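Ticket: prescription coverage showing as ended after employer changed plans
Status: reopened
June 2, 2024

Hi again! I'm reopening this one, sorry. My employer (Gwynne, the Eltport office) moved us to the Kalgate health plan in December, and ever since then the Clastska member portal says my prescription coverage is "not elected." I did elect it! I have the confirmation page saved and everything.

What I've tried so far:

Logged out and back in, cleared the browser, tried my phone. Same message.

Called the pharmacy line. They could see my medical plan but no drug plan, and told me to ask HR.

Asked HR. They said the file they sent over has me down as covered, and to ask you (so, hello).

Your last reply said to wait 12 business days for the sync. I gave it 20 and it still says the same thing. Meanwhile I've paid $600 out of pocket for refills, and I'd really like to know if that counts toward my $1,000 deductible once this gets fixed.

Could somebody please look at the enrollment file itself this time? I'm happy to resend the confirmation.

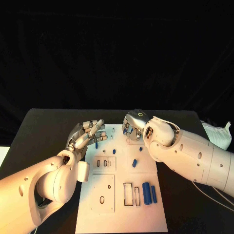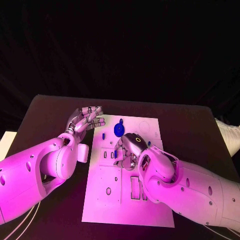
Both pictures: white board on the table, with a robot arm on either side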